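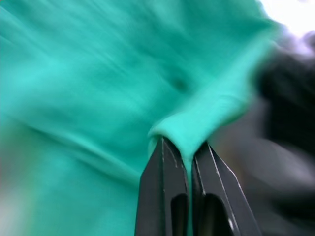 March, and the spreadsheet has a new tab. It's called "Arms, again," and I'm the one who named it, so I can't complain.

Cendstead wants the equipment plan for next year by noon tomorrow. I got as far as the gripper fingers. Vusham sells them in packs of 14, for a machine with two arms and two fingers per arm. I have done the division several times and it keeps leaving two over. I put down one pack and a note saying "spares," and felt like a man with a strategy.

Fingers are $211 a pack. The quote from Mai is $116 but doesn't include shipping, or an answer to my last two emails. 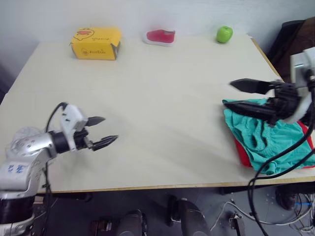

Then there's the clothes line. I had it under "consumables," and purchasing sent it back asking whether shirts are consumed. I moved it to "test materials" and they sent it back asking for a vendor. The vendor is the discount bin. I've asked for $100, to cover colors we don't have yet and a few thicker things, as knits are all very well but sooner or later somebody is going to want a towel folded.

Cables I have simply doubled. Last year I budgeted for the length on the drawing, and the drawing, it seems, was of a smaller room.

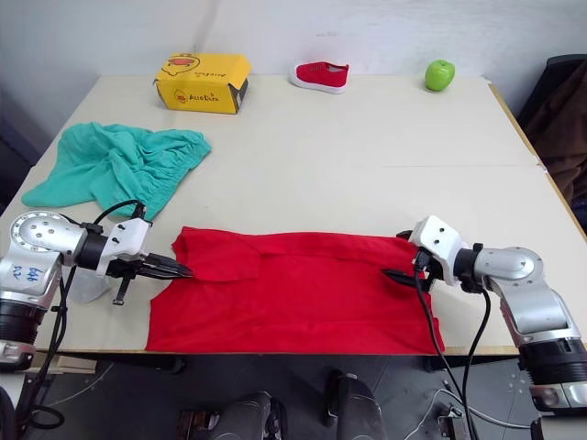
The big question is still the Fliltach service contract. It costs more than everything else on the tab put together and it covers "normal wear," a phrase I've now read enough times to stop believing in. Without it, we fix things ourselves and pretend the hours are free. With it, I lose the second workstation – the one I promised out loud, in a meeting.

I left that cell yellow and went home. Ate soup. Remembered at 9:40 that I forgot sales tax on all of it.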